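Jan 16, 2023
Plerorar hand-held gripper, pads and pivots

OK, so the jaws on the hand-held unit have been closing a hair unevenly, and I finally sat down with it before the tidy-up run. Backed off all the pivot screws, wiped the old grease out of the links, put a tiny dab of new stuff on each one and snugged them back up by hand. Last time I used the long driver and over-tightened, and the fingers felt like they were moving through peanut butter. Short driver from now on, please!

Then the pads. The textured ones hold well but they pick up lint like crazy, and lint means slipping. Wiped both with a damp cloth and let them air dry for 11 minutes (I set a timer, I know myself). After that I did 40 open-close cycles over nothing, watching the tips, and then went over to the red-bottomed tray with the jaws spread.

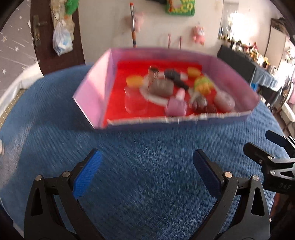 Reply from the Druston bench, copied in from the shared log: we stopped counting dry cycles as a real check back in the fall, because ours always passed dry and then drifted once there was a load on it. Do 100 with something in the jaws and look at the screws again after. Also check the cable clip while you're there.

Fair enough. I did the 100 with a foam block, and one screw on the left linkage had backed out a touch. Put a drop of the weak threadlocker on it and marked the head with a paint pen. Cable clip was fine. 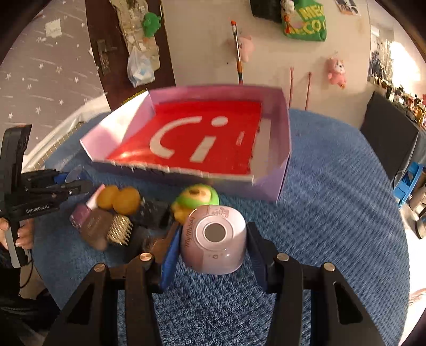
Closing force is the thing I keep going back and forth on. The Fogh sheet says to set the trigger stop at position 132 and leave it, and for soft stuff I'm happy there. Hard, slick, round things are another story, and the pink My Melody cup is my test piece for that now. Lying on its side between the jaws it's about the meanest thing on the table, and if the pads don't line up I'd expect it to roll. I'd like to try two clicks tighter and log both settings under Drestidus so we can compare.

Still to do: order spare pads, find the cap for the grease, redo the tip check with the second gripper.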